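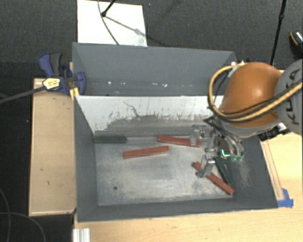
*Red and dark green blocks in a divided grey bin.*

The **toy block** is a small solid shape made for stacking, sorting and being stepped on in the dark. It is among the oldest playthings still on sale and has been improved many times, usually by people who then went out of business.

## Shape and colour

Most sets are built on a single unit, with the other pieces made as halves, doubles or quarters of it. Children grasp this quickly. Adults tend to need the leaflet.

Colour came later than shape. Early makers left their blocks plain, on the grounds that bright paint excited the young. Red won out once shopkeepers noticed that it sold. Dark colours have always done worse, and green blocks in old sets are often found in better condition than the rest.

## The Killport set

The best known set among collectors was made at Killport by the firm of Galent, whose main business was crates. Its designer, Theophilus Asante, wanted a box from which a child could build any house in the town. The finished set had 863 pieces and weighed more than the child. It was sold with a plan book of 100 buildings, of which 46 were churches.

Galent later offered a smaller box, advertised as suitable for flats. Asante disliked it and asked for his name to be taken off the lid. The firm agreed, then printed it on the bottom.

## The Tarnunetti rules

Competitive stacking was played for a time at Tarnunetti, where the season opened each September. Two players took turns adding to one tower, and whoever brought it down bought supper. The rules ran to 4 pages, most of them concerned with sneezing. A player could claim a sneeze only if the other side had heard it coming.

The game declined after a long quarrel over whether leaning on the table counted as a move. Both parties published pamphlets.

## Storage

Makers have generally treated storage as the buyer's problem. The Shin tray, a shallow box with a slot for every piece, was meant to settle the matter and is much admired by those who have never had to fill one. Households mostly use a large tub. Sorting by colour is common at first and rarely lasts; sorting by size is recommended in most manuals and hardly lasts at all.

## See also

- Building brick
- Dominoes
- Card house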